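Section 4. Your first week sharing the laundry room with the arm

I run the back-of-house laundry at Sunlow, and I wrote this part of the guide because the one that came with the Teletti arm was clearly meant for engineers (no offense, Dinesh!). Do the steps in order the first few times. After that you'll find your own rhythm.

Before you start

1. Check the job board by the door. If your name has moved from "loading" to "sorting," that's on purpose. The arm does the bending now, and you do the deciding.

2. Empty every pocket. The arm won't do it, and we lost 2 phones in June.

3. Put the basket on the floor in front of the washer and open the washer door all the way.

4. Press the green key on the wall panel and step back behind the yellow line.

CAUTION: Never reach into a basket while the arm is moving. Press the red key first and wait for the beep. I know it feels slow. I still do it every time.

During the cycle

5. Watch the first pick. If the arm comes up with nothing twice, press Pause, shake the clothes loose with your hands, and press Resume.

6. Write down every pause on the sheet. Lutfa Haque reads those on Modard's side, and she really does change the settings when we complain.

NOTE: Anything with long strings or straps goes in by hand. Same for wool.

What changes for you

7. Your hours don't change. We used to do 41 loads on a heavy day with everybody's back hurting by lunch, and now that time goes to stain treatment and mending, which we never got to before. If you'd like to train on the panel, tell me and I'll put you down for it.
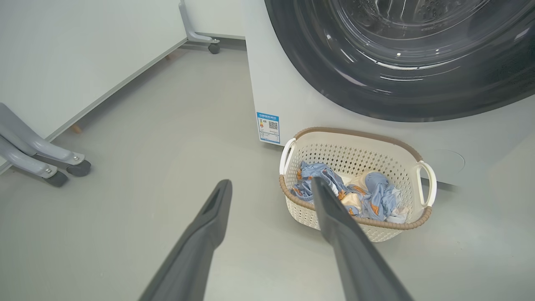 Basket position is the thing I get asked about most, so let me say a bit more on step 3. Close to the washer is good, and turned so you can get at both handles is even better, because sooner or later you'll be lifting it out of there yourself. The white loops at the two ends of the oval basket are what you grab, never the tan band along the rim. Go easy on how much you put in, too. A crumpled pile of printed clothes like the light blue ones is a perfectly normal thing to hand over, no folding needed!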